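Backs, Clips and Hangers: Questions We Get About Picture Frames

Ravthorpe Framing & Repair, counter and mail-in service
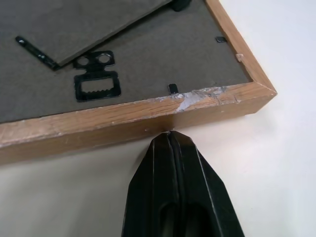 Before you buy anything

Do I need a new frame, or can I keep the old one?

Keep it, most of the time. People come in convinced that a chipped rail means the frame is finished, usually after reading a product page that wanted them to think so. Look at the corners first. If the miters are tight and the frame doesn't rack when you hold two opposite corners and twist gently, the structure is fine and everything else is cosmetic or replaceable. Clips, hangers and backing boards are cheap parts.

There is a patch of missing finish on the back of one rail. Does it matter?

Not to the picture. Damage on the back faces the wall. We will fill and color it if you insist, and we will charge you for the time, but I'd want a reason. Two cases where I'd change my mind: the damage runs over the outer edge, where you can see it from the side, or it sits right where a clip has to grip. A clip screwed or pressed into crumbly material will work loose.

What is the white or gray stuff under the brown?

Could be several things. Some frames have a ground or filler coat under the color. Some are a molded or pressed core with a wood look on top. Old glue and paper residue from a torn dust cover can also look pale and blotchy. A lot of sites will tell you with total confidence that pale material under the finish proves the frame is fake. I don't trust that. Scrape a tiny bit in a place that won't show, look at it in daylight, and if it still isn't clear, bring it in.

So how do I tell solid wood from a good imitation?

Follow one grain line. On solid wood it carries on over the edge and shows up at the end as end grain, and at a miter you can sometimes see that in the joint if it has opened a little. On a wrap or a print, the pattern tends to stop or repeat. Weight is a poor test, whatever your uncle says. Oak color tells you nothing except that somebody liked oak color.

Clips and backing

Which way do the little black clips go?

Over the backing when the frame is closed, off it when you want to get in. If yours swivel, turn them with a thumb. If they are flexible tabs, bend them up only as far as you need for the board to slide out. Metal tabs get tired. Bend the same one flat and upright enough times and it snaps, and then you are reading this page again.

How many clips do I need?

Fewer than the kits suggest. For a frame under 10 inches on the long side, one per rail is usually enough. Larger frames want two on the long rails. The Drandico refill bag comes with 70, and I have yet to meet the household that needs them. Ask at the counter and we'll sell you four.

Can I just tape the back shut?

You can. Masking tape dries out and lets go, and packing tape leaves a gummy mess that picks up dust. Framer's tape is better, and it's what we use to seal out dust, but it isn't there to hold the weight of glass and board. Put the clips in first.

The backing board is fuzzy. Is that acid-free?

The texture won't tell you. Plenty of gray or black boards have a soft face so they don't mark the wall or the shelf, and the core underneath may be anything. "Museum style" on a label means nothing. If there's something in the frame you'd be sorry to lose, put a sheet of known acid-free board between it and the backing. For a poster, don't bother.

The board rattles. Should I glue it?

No. Glue makes the next opening a demolition job. Put a sheet of card behind the picture to take up the slack and close it again. If it still moves, the clips are sitting too high and need bending down or swapping.

Hangers

What does the toothed bracket do?

It's a sawtooth hanger. A nail or screw head catches under the teeth, and you shift the frame a notch left or right until it's level. They are fine for small, light frames. They are also put on a great many frames that are too heavy for them, because they cost next to nothing.

How much will one hold?

Less than the packet says, in my opinion. Packet ratings tend to describe the bracket and leave out whatever it's fastened to. A hanger fixed to a backing board is only as strong as that board and the clips keeping it in. All the weight of the rails and glass is then hanging from the clips. For anything over 9 pounds I won't put one on at all. Two D-rings and a wire, screwed into the rails, and you can stop thinking about it.

My hanger is on the backing board, not on the wood. Is that a mistake?

It's how a lot of ready-made frames are built, and for a small print it's acceptable. Check two things before trusting it. Pull lightly on the bracket and see if the board bows. Then look at whether the board fits back in with the hanger at the top the way you want the picture to hang. We see one upside down every week or so.

Can I move it for portrait instead of landscape?

Usually easier to turn the board if the frame is square, or to add a second hanger if it isn't. Prying a bracket off a board tears the surface, and the old holes weaken the spot. The Katach stick-on kind gets recommended for this. I tried them on three frames in April and took them off again. On a soft, fibrous surface the adhesive holds on to the fibers, and the fibers come away from the board.

Cleaning and touch-up

What do you use on white flecks and scuffs?

A dry cloth first, then a barely damp one. Quite a few "scratches" are wall paint and wipe or flick off with a fingernail. For real nicks, a wax stick one shade lighter than you think. Dark wax on honey-colored wood looks like a row of ants. I've been told many times that rubbing a walnut on it fixes everything. It leaves a little oil in the scratch, and it looks good until it doesn't.

Is the Mustonen repair kit any good?

The fillers are decent and the colors are believable. The brush is useless. I wouldn't buy it for one chip, though. A small chip on the inner edge can be dabbed with a wax stick and left alone.

Where should I put the frame while I work?

Face down on something flat and clean. Wipe the table first, every time, as one bit of grit will mark the front of a rail when you lean on the back. With acrylic glazing, put a folded towel down as well. It scratches if you look at it.

Sending or bringing us a frame

Do you want the glass left in?

For the counter, yes. For mail-in, take it out and keep it. We've opened enough boxes of splinters marked "fragile" to have lost faith in the word.

Do you give quotes from photos?

A rough one. Send the back as well as the front, with the corners and hardware showing. A front view alone tells us what the picture is, and we don't repair those. Color from a phone photo is a guess, so we match it with the frame in hand.

Who do I ask for?

Eduardo Seixas does the repairs and wrote most of these answers, including the grumpy ones. Leave a message on extension 428 and include the outside measurements. If you only need a clip or a hanger, skip the message and come to the counter with the old one in your pocket.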